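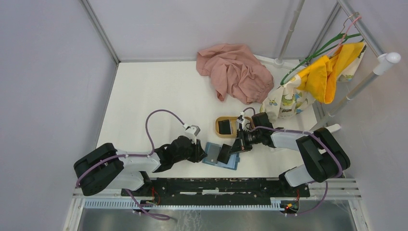

Um pano cor-de-rosa amarrotado, ao lado de um pequeno cabide de pé.

Moro em Portugal há seis anos e ainda escrevo o português com o dicionário aberto. Peço paciência ao leitor, pois quero defender uma coisa que me parece simples: devíamos comprar menos roupa e saber mais sobre a que já temos.

Na casa onde cresci, a roupa tinha uma biografia. Um casaco passava do meu pai para o meu irmão mais velho e dele para mim, com as mangas encurtadas e depois outra vez descidas. Via-se a linha da antiga bainha, e essa linha dava-me vergonha na escola. Hoje tenho saudades dela. O casaco que comprei no inverno passado não tem tecido de sobra por dentro. Foi cortado tão justo que nenhuma costureira o pode alargar, e eu já perguntei a duas.

Em fevereiro levei umas calças a arranjar numa loja do meu bairro, a Rekari. O fecho tinha partido. A senhora disse-me, com muita delicadeza, que o arranjo custava quase tanto como umas calças novas no centro comercial. Mandei arranjar na mesma. Ela olhou para mim como se olha para um homem teimoso, e talvez tivesse razão.

Compreendo bem o argumento contrário. O meu amigo Kwan-ho Wan, que tem três filhos pequenos, diz que remendar é um luxo de quem tem as noites livres. Uma criança cresce mais depressa do que a agulha trabalha. Ele compra barato, e a sua escolha não me escandaliza. O que me incomoda é o preço, porque um preço tão baixo esconde o trabalho de alguém. Quando uma camisola custa menos do que um almoço, houve uma pessoa que a coseu e que almoçou mal.

Também não acredito muito nas etiquetas verdes. A marca Bromeck vende agora uma linha «consciente» e, na montra ao lado, um casaco com o desconto de três por dois. Não sei de que está consciente quem leva três casacos para casa. Prefiro uma loja que me venda um só e guarde os botões iguais durante alguns anos.

O que proponho é modesto. Na escola ensinaram-me a coser um botão e a fazer uma bainha à mão, numa aula de quinta-feira que todos os rapazes detestavam. Não fiquei alfaiate. Fiquei, porém, com a capacidade de olhar para uma costura e perceber se vai durar. Isto falta a muitos adultos que conheço, pessoas inteligentes, que leem contratos com atenção e nunca viraram uma camisa do avesso antes de pagar. Gostaria que essa aula existisse aqui, para rapazes e raparigas, nem que fosse só durante um período do ano.

As minhas calças voltaram com um fecho de outra cor. Uso-as ao domingo e, por enquanto, também às segundas.

Urs Egger

Comentários (3)

Lurdes F.: Fui costureira muitos anos e confirmo o que diz das costuras. Antigamente deixava-se sempre dois dedos de tecido.

Tomé: Concordo com o seu amigo. Com filhos em casa não há tempo para bainhas.

beira_rio: Onde fica essa loja? Tenho um casaco à espera de forro desde o outono.

Artigos recentes
O silêncio nas bibliotecas
Contra o café para levar
Cartas que ainda escrevo à mão

Contacto | © Caderno Nesdale | Voltar ao topo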